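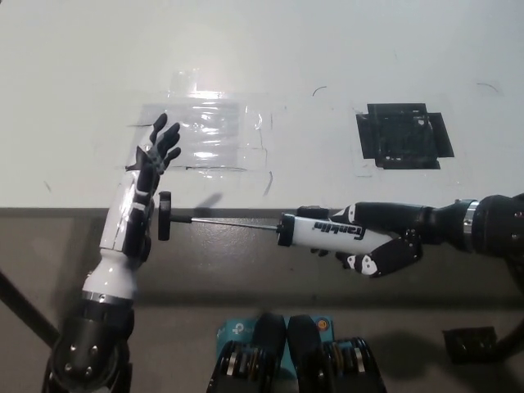 作業ノート 2022年7月30日 第二作業台

白い天板の整備と、黒い丸い部品のねじの件。土曜に来てやることがこれか、という感想は先に書いておく。

天板から。
透明のところと黒いテープのところを今後どうするか、今日で決めるつもりで来た。決まらなかった。以下、決まらなかった経緯。

黒いテープは右奥の四角い一角。重ね貼りで、端がぎざぎざのままになっている。はさみは引き出しに入っているのに手でちぎる人がいる。四月のノートをめくったら「位置の目印、仮」と自分の字で書いてあった。ちぎったのは私らしい。この件の犯人捜しはここで打ち切る。

仮のものが一番長持ちするのはこの部屋の伝統で、四月に「正式」と書いて貼った番地シールのほうはもう一枚も残っていない。糊の性能の差だと思うが、書き方の問題かもしれない。次から正式なものにも「仮」と書いてみる。

透明のほう。奥の左寄りに長方形に貼ってあって、天井の照明がまともに映り込む。横に白い筋が何本も出て、その上に小ねじを置くと見失う。置いた場所を覚えていても見失う。Elba Zapata は「顔を横に倒して見ればいい」と言うので試した。たしかに見える。首が痛い。作業手順書に「首を倒す」と書くのは気が進まないので、照明の向きを変えるか、透明のところに物を置かないか、どちらか。当面は後者。金がかからない。

透明のものの縁に沿って薄い線が入っているところがある。一周はしていない。貼る前の下書きなのか、貼ったあとになぞったのか、意見が割れた。Elba は下書き説、私はなぞった説。Mirta Painemal に電話で聞いたら「どちらでもいい」とのこと。休みの日に電話する内容ではなかった。月曜に謝る。

それから、あちこちの細い黒っぽい線。ペンなのか擦れなのか、見ただけでは区別がつかない。奥の真ん中あたりに小さく曲がったのが一つ、右奥の縁の近くにも短い弧がある。前者については「誰かが定規なしで円を描こうとして正気に戻った跡」という説が有力。

消し方の検討。
いきなり天板でやると前回の二の舞なので(前回:シンナー系を試し、試した場所だけ艶が消え、その上に観葉植物を置いて三か月しのいだ)、同じ材の端切れで順に試した。端切れにわざとペンで線を引き、わざと工具の角で擦った。きれいな板を汚す作業は思いのほかはかどる。

・水拭き:ペンも擦れも変化なし。気持ちだけ白くなる。
・中性洗剤:指の脂はよく落ちる。線は残る。脂が取れたぶん線がよく見えるようになった。悪化と呼ぶべきか。
・Livow のクリーナー(棚の下の段、青い札):ペンはかすれる程度に薄くなる。擦れには効かない。匂いが強く、Elba が窓を開けに行って、そのまましばらく戻ってこなかった。
・無水エタノール:ペンはほぼ落ちる。黒いテープの糊にも効く。つまりテープの近くで使うと、糊が溶けて広がり、新しい線ができる。端切れで確認済み。天板では縁から離して使うこと。
・消しゴム:擦れに一番効いた。全員がばかにして最後まで試さなかった方法である。
・耐水ペーパー1000番:どちらも消える。艶も消える。観葉植物がもう一鉢いる。

結論のようなもの。擦れは消しゴム、ペンはエタノールを綿棒で。ペーパーは禁止。箱に「天板には使わない」と書いて奥にしまった。この手の注意書きを読むのは、たいてい使い終わった人である。

本番の天板にはまだ何もしていない。線の中に誰かの意味のある印が混じっている可能性があり、月曜に全員に聞いてからにする。「これは私の線です」という人がいなければ消す。いた場合は、その人に意味を説明してもらう。楽しみにしている。

ねじの件。
Fanttik の白い柄のドライバー、軸の細長いほう。奥まったところのねじに届くのがこれしかないので、全員がこれを探し、全員が別々の場所に戻す。今朝は Wenis の空き箱の中にあった。箱の外側には「空」と書いてある。

黒い丸い部品の呼び名について、まだ統一されていない。私はつまみと呼び、Elba は車輪と呼び、部品表では Navarrete の型番のあとに「円盤(黒)」となっている。見た目だけならどれでも通る。注文のときは型番で言うこと。前にかわいらしく「黒い丸いの」と伝えて、ゴム足がひと袋届いた。ゴム足はまだある。欲しい人は持っていってほしい。

長い軸を使うときの覚え書き。
軸が長いと、手元のわずかな傾きが先端では大きくなる。理屈は全員知っている。知ったうえで全員が傾ける。端切れに下穴をあけて練習したところ、傾けたまま回したときは十字の溝がすぐ甘くなった。甘くなったねじは透明の小袋に分けて「練習用」とした。本番用の袋と同じ大きさ、同じ色である。月曜までに袋を替えること。替えないと必ず混ざる。

向きを合わせるときは、先に軸の線をねじの中心に通して、それから押す。押しながら探すと先端が逃げて、逃げた先に天板があると、また短い弧が一本増える。右奥の弧の由来はこれだと私は見ているが、証拠はない。

締めすぎについて。Zullside の古い治具は、締めるところまで締めると受けのほうが割れる。割れた受けは取り寄せで、1000円を超えるうえに送料が別。止まったと思ったところで手を離す。止まったと思ったあとの「念のため」が一番高くつく。

端切れの板厚は7ミリだった。本番の天板の厚みは測っていない。縁から測ればいいだけなのに、ノギスが見つからない。ノギスはドライバーと同じ運命をたどっている模様。Wenis の箱は見た。なかった。

工具の置き場。
前からの懸案。案は今のところ二つ。

案一、板に工具の輪郭を描いて、そこに掛ける。戻っていないとき一目でわかる。Mirta の推し。欠点は、輪郭が描かれたあとに買った工具に居場所がなく、結局その板の足元に積まれること。前の部屋で実際に見た。足元の山のほうが立派だった。

案二、天板の黒いテープの四角を、そのまま「長いドライバーの仮置き」にする。欠点は、四角より軸のほうが長そうなこと。はみ出す。斜めに置けばいいと Elba は言うが、斜めに置いた長いものは袖に引っかかって落ちる。私の袖で二度確認した。

どちらにもしないまま、柄のほうに荷札をぶら下げて「使ったら引き出し上段」と書いてみたが、回すたびに荷札も回って指を叩く。外した。荷札だけが引き出し上段にある。

かかった時間。
端切れの試験が一番長く、次がドライバーを探す時間。探したほうは、ためしに時計を見ておいたら49分だった。ねじを回していた時間は計っていない。比べたくなかった。

月曜にやること
・線の持ち主を募る
・名乗りがなければ消しゴム、ペン跡は綿棒。透明のものの縁とテープのそばは触らない
・練習用ねじの袋を色違いに
・ノギスの捜索
・エタノール補充。残りは瓶の底に薄く
・黒いテープを貼り直すなら、今度こそはさみで切る。貼り直さないなら、せめて「仮」の字を消す
・Mirta に電話の件を謝る

追記(帰りがけ)
Elba から。透明のものの上に艶消しのシートをもう一枚重ねれば、映り込みは減るのではないか、とのこと。たぶん減る。ただ、あの天板に貼ったものがはがされたところを私はまだ見たことがない。重ねる前に、下のをはがせるかどうかを端切れで試すほうが先だと返した。端切れに貼るところまでは今日やった。月曜の朝にはがす。右上に小さく貼り始めの時刻を書いておいたので、誰も拭かないように。

追記の追記
ドライバーは引き出し上段に戻した。荷札の隣。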